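Lamau and District International Affairs Discussion Group
Minutes of the monthly meeting, 2019-05-02
Back room, Skirkell Library

Chair: Farzad Rashti. Apologies: Ms Dristlow, who is in transit and therefore neutral.

1. Previous minutes
Accepted, after the word "appeasement" was struck from the item on the tea urn.

2. Letter to the federal member on arms inspections
The draft asks that Australia back longer mandates for international inspectors and publish what it contributes to their costs. It ran to 2817 words. Mr Arabzadeh moved that it be cut to a length a parliamentarian might conceivably read. Carried, 8 votes to 5. The drafters retired to the corner and came back with 1413 words, having removed the history of the Congress of Vienna.

Mr Arabzadeh asked whether "gravely concerned" was stronger than "deeply concerned". The Chair ruled that gravely outranks deeply. A motion to use both was lost.

The final text is to be signed by the Chair, stapled to the list of members and posted. Email was proposed and deferred, as it has been since January. 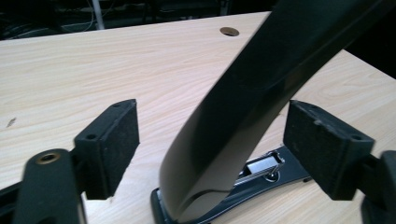

Item 2: black stapler, on the desk.

3. Talk: who gets to inspect what
Mr Arabzadeh spoke on how inspection teams negotiate access to disputed sites, and what happens to a finding when the host government dislikes it. His main point was that delay is itself a tactic and a cheap one. Questions were lively. One was a question. The rest were speeches, and the Secretary has honoured them by not writing them down.

The Chair thanked the speaker and noted that he had finished inside his time, a first for the group.

4. Next speaker
Ms Dristlow has offered a talk on sanctions and whether they work. Two members already know the answer and will attend to disagree. Accepted.

5. Other business
The library has asked us to put the chairs back the way we found them. Members could not agree on how that was. Referred to the Chair.

Meeting closed at 9.20 pm. Biscuits were exhausted some time earlier.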